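Thread: Buying bulk toy bricks by weight – worth it or not?

tadpole_attic
Gotholm has 12 pound boxes of mixed used bricks again. The listing says "washed and sorted." I paid for one in February and I'd call it neither. Has anyone had a good box from them, or am I the unlucky one?

kettlebrook
You're not unlucky. Mine was half wheels and broken fence pieces. "Sorted" seems to mean somebody took out the parts worth money before it shipped. 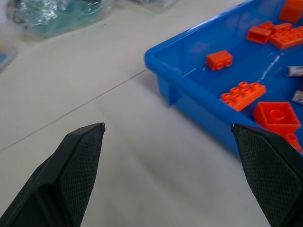
I don't believe the weight either. My kitchen scale came up short, and yes, I took the cardboard off first.

norwell81
Kitchen scales are no good for a heavy box. Mine was fine on a luggage scale. Color mix was dull but the clutch was good on nearly everything. I think people expect treasure for 81 dollars and then get mad when they get used toys.

kettlebrook
I expected what the listing said. That's a low bar.

tadpole_attic
Same. What about Genico? They sell by the piece, 3540 in the big tub. Is that an honest number?

mossgate
Bought the big tub twice. Anything by the piece gets padded with the smallest parts they have, so the number tells you very little. One-stud plates cost them next to nothing and each one counts the same as a big brick.

norwell81
Do you know that or are you guessing?

mossgate
I dumped both tubs out and counted a quarter of each. 1133 small plates between the two. So no, not guessing.

norwell81
OK, fair. I'd still take Genico over Gotholm if you need filler for walls and ground. Single color is the way to go if you can get it.

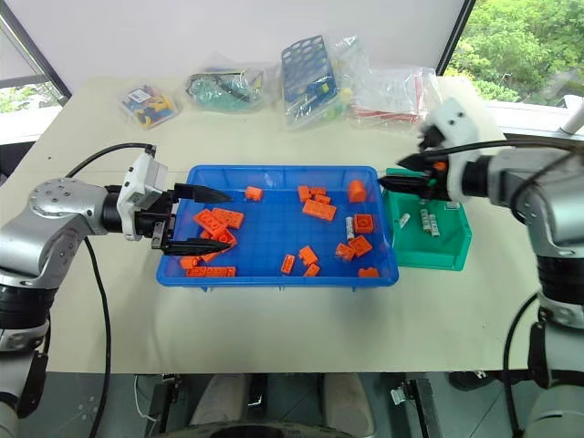 With mixed lots you pay for shades you'll never use, and old white next to new white looks terrible.

plumline_jo
Single color is fine until you see what they charge to ship it. Rodrigues wanted more for postage than for the bricks. I asked why and got a form reply about "handling."

tadpole_attic
Rodrigues is the one with the five star reviews that all sound alike, right?

plumline_jo
That's them. Every review says "great value for the whole family." I have my doubts that many families talk that way.

mossgate
Has anyone tried Tadasance? They claim every brick is tested for fit. I'd love to know how – by hand, one at a time, at that price?

kettlebrook
A spot check at best. I'd want a photo of the actual lot before I paid. When I asked, they sent the stock picture back to me.

norwell81
I'm waiting for the yard sales. You can look in the bag first.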